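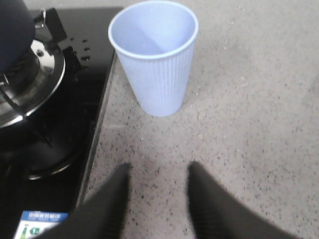

Do you need force feedback on a parallel gripper to pick up thin disposable cups? You can manage without it if you cap the motor current and close slowly, but you will spend an evening finding the right cap.

Home | Forums | Grippers & Arms | Search | Log in
Print this thread | E-mail this thread
Posted 2026-02-13 by obi_grip

obi_grip wrote:
I've had the Zekton and the Vellby on the same arm since January and I'm loving both! The Zekton has better fingers, the Vellby has a far nicer controller. Closing at 90 per cent speed crushes cups on either one, so go gently. 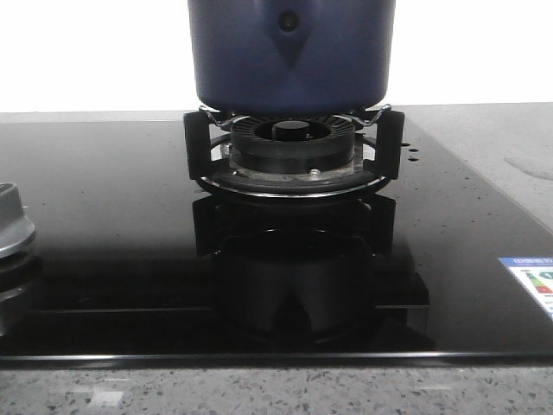

Camera choice matters more than the fingers, I reckon. I started with wrist only and kept losing track of where things were once the arm got close. A fixed view sorted that, though glossy surfaces are a pain: the black glass hob gives you an upside-down copy of the pan support and burner, and my depth filter happily believed in it. Masking the glass fixed it.

tin_elbow wrote:
Disagree on cameras. A second view is 2 more cables and another calibration to drift. Good wrist camera, decent lens, done.

obi_grip wrote:
Fair, but try it near a wall first!

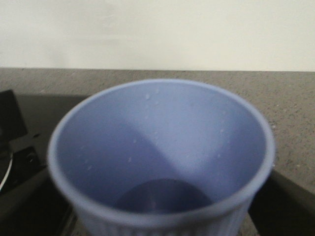 Dalal Boutros
Controls technician, Obeidat

I'm with obi on this one. Right over a cup, the wrist view is nearly all rim and inside wall, and droplets on the plastic catch the light as little bright specks. Our detector was forever picking specks like that as corners. We went up to 4 exposure settings on the Stundard controller and it still sulked. How fast is your loop, tin_elbow?

tin_elbow wrote:
1000 Hz on the fingers, much slower on vision. I still say fix the lens first.

obi_grip wrote:
Ooh, that's quicker than mine. Mohandas Bangera posted a current-limit script for the Vellby in the other thread, and I'm putting it on tonight (Zekton next, if the connector fits).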